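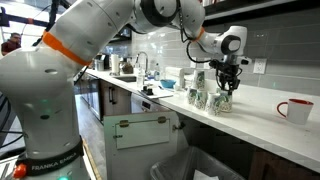
Rhiannon Gwilliam wanted to know, before I had said a word in its favor, whether Jemer learns anything at all or only replays what it was shown. It's a fair thing to ask of any imitation method, and I spent most of December finding out, so let me take my time with it.

Jemer is a training recipe for arm policies, and we ran it on our Franka with paper cups on a kitchen counter. You give it demonstrations (we gave it 262), and it learns short bursts of motion along with a guess at how sure it is of each one. When the guess drops, it shortens the burst and looks again. I loved that part! Watching an arm slow down over a thin paper rim is a real pleasure after years of policies that plow straight on.

As for the replay question, I moved the cups to 24 layouts it had never been shown, and it picked up the right cup in all but 2 of them. Both misses were nested cups, where it took the pair together. Our older baseline, Parri, had a much harder time once anything shifted.

My grumbles are small ones. The setup notes assume you already know your gripper's force limits - I didn't, and crushed a good many cups learning them - and the default learning rate is too high for a data set our size. Huw Pugh found a better setting and kindly shared his config.

I'd recommend it warmly for light, crushable things. I haven't tried it on mugs yet.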